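Subject: Re: [lelldale-swap] Cards for the July swap, new rules??
Date: April 22, 2025

Quick one before I go out, will answer the rest tonight if I get a minute. 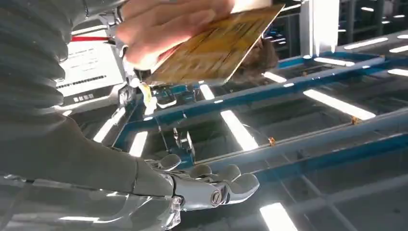
Lelldale table regulars wrote:
> Hi all. Read the draft rules twice and still confused. Are we a playing
> card swap or an everything card swap? Last July half the tables were
> trading cards and phone cards and I came home with 2 decks, both of
> which I already had. Not complaining about the company, the company
> was lovely. But I drove 200 km for it.
>
> Also the want lists. The draft says "lists to be posted in advance"
> but not where, or how far in advance, or in what format. Some of us
> don't do spreadsheets. Some of us only do spreadsheets and can't read
> anybody's handwriting.
>
> And please can we settle singles. I collect singles. I know the deck
> people think that's butchery. A single with a nice back is a perfectly
> good thing to collect and most of mine came out of decks that were
> already missing half the hearts.
>
> Last thing, will there be somewhere to sit down. Standing at a trestle
> for five hours was a bit much.

OK. In order, more or less.

Everything card swap or playing card swap. Playing cards get the main room. Everything else gets the side room, which is the one with the carpet and the bad light, sorry, but somebody has to have it. Trading cards, cigarette cards, phone cards, old transit cards, postcards if they're small. If you collect both you can have half a table in each, just say so when you book. I don't want to police what comes out of people's bags. Had enough of that at the Hamora fair, where they had a man on the door asking what colour your tablecloth was.

Tables. 14 in the main room this year. That's the lot, fire rules, don't ask me for a fifteenth. Side room is flexible as those are the fold up ones. Main room tables go to whoever replies first, and replying means an actual email to the list, not telling me in the parking lot.

Want lists. Post them here, to the list, plain text in the body of the message. No attachments, the archive eats them. Put WANTS in the subject line so people can search. Two weeks ahead is plenty. Format I don't care, but maker first, then the back design, then colour, then condition you'd accept. Like this:

Admasu, fern back, green, any condition
Admasu, fern back, red, good or better
Hamora souvenir, harbour view, box not needed
Iltenum patience size, any, prefer with both jokers

If you can't do the list on a computer, write it out nice and big and bring copies. Somebody will type it up after. Probably me.

Condition. Can we please, please all use the same words. "Mint" means sealed, or opened and never shuffled. "Good" means it's been played with and nobody's put a drink on it. "Played" means played. I got a "near mint" Iltenum deck in the mail over the winter with the nine of clubs drawn in with ballpoint on the back of a business card. Quite a nice drawing, to be fair. But it was the nine of clubs.

Singles. Yes. Singles are allowed, always have been, I don't know where the idea came from that they aren't. What the draft was trying to say (badly, I wrote it late) is don't break up a complete deck at the swap to sell off the jokers and the ace. That's what upset people last time. If a deck arrives complete it goes home complete. If it's short already, go for your life. Bring singles in sleeves or pages, not loose in a cookie tin, it takes forever to go through and the edges get wrecked.

Handling. Same as before. Ask first, hold by the edges, clean dry hands. Gilt edged ones especially. The old Hamora metallics mark if you so much as look at them and the grey smudge does not come out. I've tried bread, I've tried an eraser, I've tried the stuff for piano keys. Bread was the least bad. If anyone has a method that works please post it as its own thread so it doesn't get lost under this one.

Oh and storage, as it came up a while back and I never answered. Elastic bands, no. They perish and they stick and you get that brown line across the back forever. Paper band cut from ordinary writing paper is fine, tuck the end in, no tape. If the box is falling apart keep the box anyway, flat, in a separate envelope with the deck's name on it. People will trade for an empty box. I would.

The checklist. We are at 3435 entries now, which is ridiculous for something that started on the back of an envelope. Still missing most of the Admasu airline and ferry backs, and the entire Iltenum miniature range is a guess. If you own any of these, front and back measurements in millimetres, plus what the ace of spades looks like, as that's how you tell the early printing from the late. Early has the plain ace. Late has the one with the wreath. There may be a third one with a star but I've only had that second hand and the person wasn't sure.

Don't send me corrections inside other threads, I lose them. New message, CHECKLIST in the subject.

Price stickers. No stickers on boxes. No stickers on cards, obviously, you'd think, but no. Slip of paper.

Chairs. Yes, there'll be chairs. I'm told they're in the same cupboard as last time, so it was just that we didn't find the cupboard. Bring a cushion, they're hard.

Food. Tea and coffee in the kitchen, drinks stay in the kitchen, see above re nine of clubs. There's a bakery down the hill that does a decent meat pie.

Parking round the back, not the front, the front is the neighbour's and he gets cross.

On the drive, I know it's a long way from the coast end. If anyone has a spare seat from that direction say so on the list. And if you can't come at all, postal swaps are still going, same as always, put POSTAL in the subject and sort it out between yourselves. Use a stiff mailer. Not a birthday card envelope.

Will redo the draft with all this in it and post again, then we can argue about teh wording. If I've missed your question ask it again, I wasn't ignoring you, I just had the one cup of coffee.

Got to run. Table bookings open as of now.

Lelldale Swap list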